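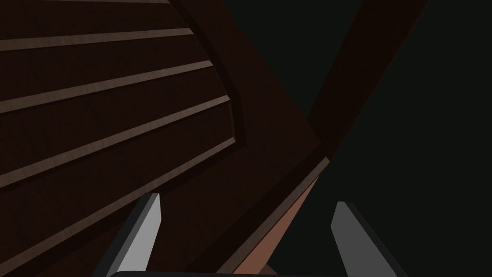

Who has to sign the checklist before a run counts toward the course grade?

The operator and one reviewer from the other subgroup. The reviewer may not have edited the scene file or the controller on the same day.

We use cookies to remember your settings. Accept Decline

Search this site Search

Broduseo student project, Hukdale
Pre-run inspection checklist, double door task, simulation stage
Operator: Paweena Thaweesak
Reviewer: Darius Rozīte
Course supervisor: Katalin Fekete
Revised June

Marks: OK = checked and accepted. OPEN = run allowed, item carried forward. HOLD = no run until cleared. Comments are initialed. Do not delete an old comment, add yours under it.

1. Scene and assets

1.1 Scene file loads without missing mesh warnings. OK
1.2 Door hinge axes match the drawing in the shared folder. OK
Comment (PT): Right hinge was mirrored in the old export. Fixed in the current one.
1.3 Hinge limits set on both doors. OK
1.4 Hinge damping set and equal on both doors. OPEN
Comment (DR): Equal, but I can't find where the value came from. Source needed in the log before the final report.
1.5 Handle is a separate collision body from the door panel. OK
1.6 Collision mesh on the grooved panels simplified to a flat box. OPEN
Comment (PT): Panels still use the full mesh. Contact solver slows down when a finger touches the grooves.
Comment (DR): Accept for this run. Replace before the batch.

2. Robot model

2.1 Joint limits loaded from the Jinddale description file, not from defaults. OK
2.2 Torque limits active on both arms. OK
2.3 Self-collision enabled, arm to torso and arm to arm. OK
Comment (AP): It was off in my branch for debugging. Anyone who pulled from it should pull again. Aníbal
2.4 Left and right gripper parameters stored separately. OK
2.5 Finger closing force at or below 20 N. OK
2.6 Base velocity limit on. HOLD, then OK
Comment (DR): Limit was commented out in the launch file. Restored and reloaded, item cleared.

3. Start pose and clearances

3.1 Base inside the start zone. OK
3.2 No contact pairs reported at time zero. OK
3.3 Arms clear of both door edges through the full swing. OPEN
Comment (PT): Swept volume check passes for the left door. For the right door the wrist comes inside the 8 cm margin near the lower corner. No contact reported.
Comment (DR): Log minimum distance on every run until the margin is met. If it drops below 2 cm, stop and treat as HOLD.
3.4 Wall clearance checked on both sides of the hallway. OK
3.5 Camera views tested with the arms raised. OK
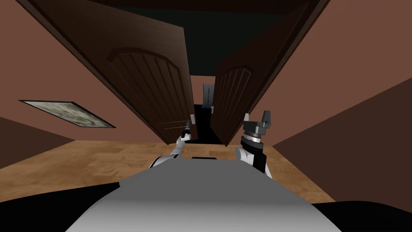 Fig. 2. Double doors open, left gripper in front of the door handle.

4. Controller

4.1 Commit number of the controller written in the run log. OK
4.2 Random seed written in the run log. OK
Comment (PT): Seed 43 for the reference run. Do not reuse it for the batch.
4.3 Approach, grasp, pull and release states each have a timeout. OPEN
Comment (AP): Release has none. If the fingers stay on the handle the state machine waits forever. Patch written, not merged.
4.4 Contact force threshold triggers a stop on either arm. OK
4.5 Stop command tested from the keyboard before the run. OK
4.6 Stop command tested from the Balogh logging window. HOLD
Comment (DR): Window accepts the key press and does nothing. Run may go ahead with the keyboard stop only if the operator stays at the keyboard.
Comment (KF): Agreed for single runs. Batch stays on HOLD.

5. After the run

5.1 Save the log, the scene file and the launch file under one run number.
5.2 Write the reason for any stop in plain words. "Crashed" will be sent back.
5.3 Note any place where a body passes into another body, with the time stamp.
5.4 Enter minimum distance for item 3.3.
5.5 Reviewer replays the log once at normal speed.

Carried forward

1.4 damping source, Darius Rozīte
1.6 panel collision mesh, Paweena Thaweesak
3.3 right wrist margin, Paweena Thaweesak
4.3 release timeout, Aníbal Peixoto
4.6 stop from logging window, Grigoris Kourkoulas

Grigoris, please add your initials to 4.6 when you have looked at it. The sheet for the lab stage is separate and this one does not replace it.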